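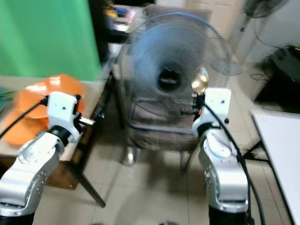
Wie wird dem System eine neue Aufgabe beigebracht?
Die Bedienperson führt beide Arme über die Fernsteuerung durch den vollständigen Ablauf, während die Steuereinheit Gelenkstellungen, Greiferzustände und Kamerabilder gemeinsam aufzeichnet.

4.3 Vorführung im Fernsteuerbetrieb (zweiarmig)

Dieser Abschnitt gilt für das Steuerpult Braser ab Softwarestand 122. Die Inbetriebnahme nach Abschnitt 4.1 muss abgeschlossen sein. Stand: 12. März 2018.

VORSICHT — Quetschgefahr zwischen den Armen. Während der Aufzeichnung darf sich keine Person im gemeinsamen Arbeitsbereich aufhalten. Der Not-Halt muss für die Bedienperson jederzeit erreichbar sein.

1. Gegenstände an den vorgesehenen Ausgangspositionen ablegen. Kabel beider Greifer auf freien Lauf prüfen.

2. Hauptschalter einschalten und Selbsttest abwarten. Erscheint Meldung 103, ist die Verbindung zum rechten Bediengriff zu trennen und neu herzustellen.

3. Beide Arme mit der Taste GRUND in die Ausgangsstellung fahren.

4. Im Menü »Vorführung« eine Aufgabe anlegen und eindeutig benennen. Umlaute sind im Aufgabennamen nicht zulässig.

5. Beide Bediengriffe aufnehmen und an die Stellung der Arme angleichen. Die Kopplung wird erst freigegeben, wenn beide Statusanzeigen grün leuchten.

6. Fußtaster einmal betätigen. Die Aufzeichnung beginnt nach drei Sekunden.

7. Aufgabe in gleichmäßigem Tempo ausführen. Bei der Übergabe eines Gegenstandes den abgebenden Greifer erst öffnen, wenn der aufnehmende Greifer sicher geschlossen ist.

8. Fußtaster erneut betätigen und die Aufzeichnung als »gültig« oder »verworfen« kennzeichnen.

Hinweis: Je Aufgabe können bis zu 1000 Vorführungen gespeichert werden. Verworfene Aufzeichnungen belegen weiterhin Speicherplatz — sie sind unter »Verwaltung« gesondert zu löschen.

Hinweis: Die Ausgangslage der Gegenstände ist zwischen den Vorführungen geringfügig zu verändern. Kamerastellung und Tischhöhe bleiben unverändert.

Änderungen an den Kopplungsparametern sind ausschließlich der Systembetreuung am Standort Cinditz vorbehalten (Ansprechpartnerin: Bohdana Melnychuk).

Weiter mit Abschnitt 4.4, Prüfung und Export der Aufzeichnungen.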